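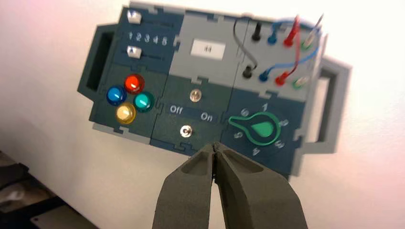 Photos: Nathalie Dufour / Undham Bench Club

Board 44: a small gallery

I was asked to write the words for this page, and I should say at the outset that I am not the board's greatest admirer. Uyên Ông is, and she would have written you something warmer. She had a prior engagement, so you get me.

The thing is called a task board. You are meant to work through it with your hands: move a slider to a number, press a button, throw a switch, take a lead out of one socket and put it in another. Gulteck, who supplied it, describe it in their leaflet as "a complete grounding in everyday controls". I have been handling everyday controls for a long time and I don't recall many of them coming in a diamond of four colours. Still, it arrived in May, it has been used by more people than I expected, and the club voted to keep it.

Colour and layout

The buttons are the first thing everybody goes for. Red at the top, blue to the left, a greenish one to the right and yellow at the bottom, all domed and shiny. Lorne Vachon says they remind him of an arcade machine and he means it as praise. My own view is that a beginner learns very little from pressing a button that is so obviously asking to be pressed. The switches are better. They are proper little metal toggles with Off and On printed next to them, and they feel like something you might find on a real piece of kit.

I have less to say for the sliders. Five positions, printed 1 to 5, and two small white knobs to push along. The leaflet claims this teaches "graduated judgement". Perhaps it does. Murray Sawatzky set his to 3 and said he felt no different.

The jigsaw edges between the panels are a neat idea, I'll grant that. Gulteck say the sections can be swapped about, and that there are 36 of them in the catalogue. We own what came in the box and have no plans to buy the rest. The price we were quoted for the full set was 900 pounds, before delivery, and our whole budget for the year was 786.
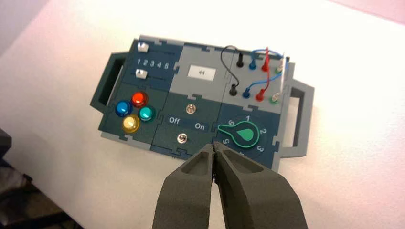 My quarrel with most teaching boards is that they stop just before the interesting part. You flick things, you press things, and you never have to think about where a wire goes. Laurier Lachance and I argued about this for most of an evening at Tretstead, where the club used to meet, and he maintained that wiring is for later. I disagree, and the top right corner of this board is on my side. There are black, blue and red leads up there, curving over the surface, with the blue one running from one port to the other, and anybody following it with a finger has begun to read a circuit. That is worth more to me than all four buttons. I would happily see that corner made twice the size and the sliders left out.

The handles, one at each short end, have had a mixed reception. They make the board easy to pass across a table, which matters when several people want a turn. They also make it longer, and it no longer fits the cupboard we had in mind for it. Uyên says this is a fault in the cupboard. 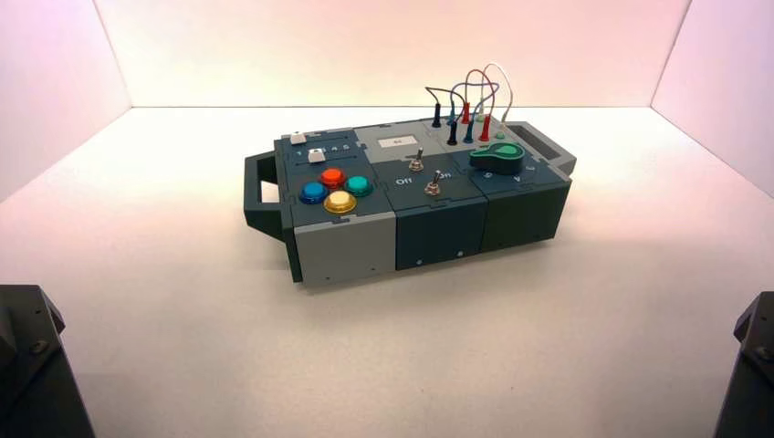

Board 44 on the white table, sliders and buttons at the left-hand end.

I have seen a lot of photographs of people smiling at equipment and I am not sure what they prove.

Does it work as a teaching aid? I don't know, and I'm doubtful of anyone who says they do after so short a time. The people who enjoyed it were mostly people who enjoy that sort of thing already. Two newcomers from Campbell spent a whole session on the leads and asked sensible questions afterwards, so I have put that down in its favour. Against it, I would put the leaflet, which is dreadful.

If you want to try the board for yourself, it will be out at the open session on 23rd November - ask for it by its number. Comments on these pictures can go to Nathalie. Complaints about the wording can come to me, though I should warn you that Lorne has already sent his.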